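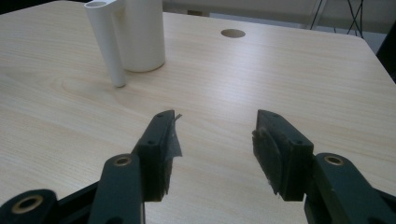 A **cable hole**, also called a grommet hole or wire hole, is a round opening cut through the top of a desk or table so that cords can pass from the surface to the floor. The name "grommet" properly belongs to the ring or sleeve that lines the hole, but in everyday use it covers both.

## Construction

Cable holes are cut with a hole saw, a router or, in factories, a computer-guided drilling machine. Most are between 2 and 3 inches across, wide enough for a standard plug. On wood and wood-based tops the cut leaves a raw inner edge, usually darker or rougher than the finished face. This edge may be sealed with varnish, covered by a ring or left as it is.

Liners are made of plastic, rubber, wood or metal. Many come with a cap that closes the hole when it is not in use. The cap normally has a notch or a row of stiff brushes, so that a cord can stay in place while the rest of the opening is covered.

## Placement

On office desks the hole is most often near the back edge, either in a corner or at the midpoint. Tables meant to be used from more than one side tend to have it farther in. A hole near the middle can be reached from every seat, but it takes up part of the working surface, and mugs, papers and small tools have to be set down beside it.
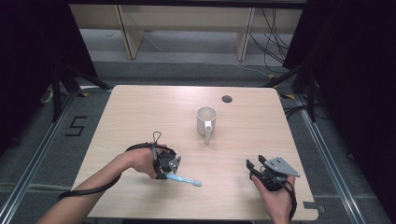 ## Use

The most common use is for power and data cords. Lamps with a threaded post and some monitor arms can be clamped through the same opening, provided the top is not too thick for the bolt. Cords that hang loose below the table are often gathered in a tray or sleeve - this keeps them away from feet and chair wheels.

An open hole also lets crumbs, pens and spilled drinks through to the floor. Wiping toward the hole makes this worse, and care leaflets generally advise wiping away from it. Raw edges can swell if they are wetted often.

## Examples

The Broltunden table, drawn by Juraj Kubíček for the furniture maker Vondráček, has a single unlined hole and rounded corners. It was first sold in July 2000. The later Galden desk has two holes with snap-in caps, which were offered in six colors. Givberg, a supplier of fittings, lists its plain wooden plug for both models under part number 3676.

## See also

- Cable tray
- Desk pad
- Hole saw
- Monitor arm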